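To: Tilik Play Materials List
From: Dreldale Lending Library, Play Materials Desk
Date: 2021-07-17
Subject: Re: [Tilik] Burger sets: storage and loan condition

Dear list members,

The Play Materials Desk at Dreldale thanks the Gultent branch for its message, which is quoted at the end of this reply. We have answered the questions in the order in which they were put.
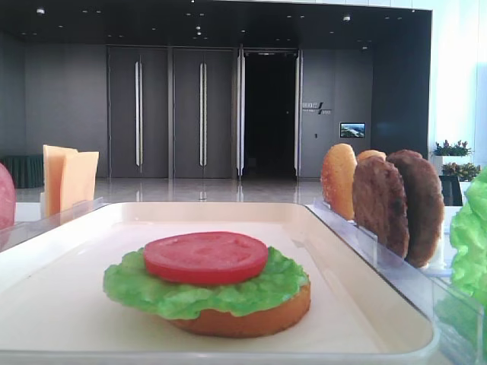
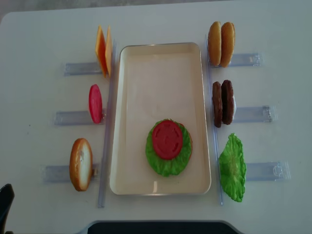

Toy burger set, partly built on the tray: lettuce and tomato in place, cheese slices standing in the clear holder at the left.

1. Whether the holders are part of the loan

They are. The catalog entry for the set, number 3580, was written when the food pieces were lent in a drawstring bag, and it lists only the food. The tray and the clear holders were added to the Dreldale copies later and were never entered. We will correct the entry. In the meantime, please treat the tray and the holders as part of the set at both checkout and return, and write them on the loan slip by hand.

A set returned without its holders should be accepted and the borrower given seven days to bring them in. No charge is made during that time.

2. Whether pieces should be stood up or laid flat

For display and for use at the table, we ask that pieces stand on edge in the holders and that the tray be kept for building. Children can then see each ingredient from the side, and the thin pieces do not hide under one another. The cheese slices in particular tend to be picked up two at a time when they are laid flat, and many of the "missing cheese" reports sent to this desk have been closed once the borrower separated the slices.

For shipping between branches, the pieces should be laid flat. Please do not send a set with the food standing in the holders. The slots hold a piece well enough on a table but will not keep it in place in a van, and loose patties have scratched holders on two occasions.

3. Order of assembly

The Gultent branch asked whether there is a correct order. The set has no printed instructions, and the desk does not wish to issue any. The suggested order on the Dreldale activity card is bottom bun, lettuce, tomato, patty, cheese, top bun. Several branches have pointed out that families build their burgers differently at home, and staff should not correct a child who puts the cheese first or leaves the tomato out.

We would only ask that the lettuce go on with its ruffled edge spread out. When it is folded under, the tomato slice slides and the stack leans — a common cause of frustration among the youngest borrowers.

4. Cleaning

Food pieces may be washed in warm water with a small amount of dish soap, rinsed, and left on a towel until dry. Particular attention should be given to the ruffles of the lettuce and to the coarse surface of the patties, where crumbs and modeling dough collect. A soft toothbrush works well for both.

The tray may be washed in the same way. The clear holders should be wiped with a damp cloth only. Alcohol wipes must not be used on them. One holder at Dreldale was cleaned with alcohol wipes through most of last October, and it is now cloudy along one side with fine cracks at the slots. It has been withdrawn.

5. Checking a returned set

The desk recommends that staff place all pieces in the holders at return and look for unfilled slots. This takes less time than checking against the list and can be done while the borrower is still present. Both bun halves should be checked on the cut face as well as the crust, as crayon marks are easily missed there.

Pieces with tooth marks that have broken the surface should be withdrawn. Pieces that are faded or lightly scuffed may stay in circulation.

6. Replacement pieces

Dreldale holds a box of 46 spare food pieces, mostly patties and lettuce. Requests may be sent to this list with the catalog number and the name of the piece. We have no spare trays. Spare holders are ordered from Tsuji under part number 1395, and the requesting branch is asked to meet the cost from its own supplies budget.

Branches that have bought similar sets from other suppliers should keep those pieces apart from ours. The buns in particular differ in width, and a mixed set will not sit properly in the holders.

A revised condition sheet will be sent to the list when the catalog entry has been corrected. Comments on the present sheet are welcome until then, and should be sent to the list so that all branches may read them.

Play Materials Desk
Dreldale Lending Library

----- Original message -----
From: Gultent Branch
To: Tilik Play Materials List
Subject: [Tilik] Burger sets: storage and loan condition

> Dear colleagues,
>
> We have received a burger set on transfer from Dreldale. It came with
> a tray and several clear plastic holders that do not appear in the
> catalog. Are these to be lent with the food pieces, or are they for
> display in the branch only?
>
> We would also be grateful for advice on the following:
>
> - whether the pieces should be stored standing up or flat
> - whether there is a correct order for building the burger, as two
> families have asked
> - what may be used to clean the holders
> - how staff should check the set at return
> - where replacement pieces can be obtained
>
> The set will stay behind the desk until we have a reply.
>
> With thanks,
> Gultent Branch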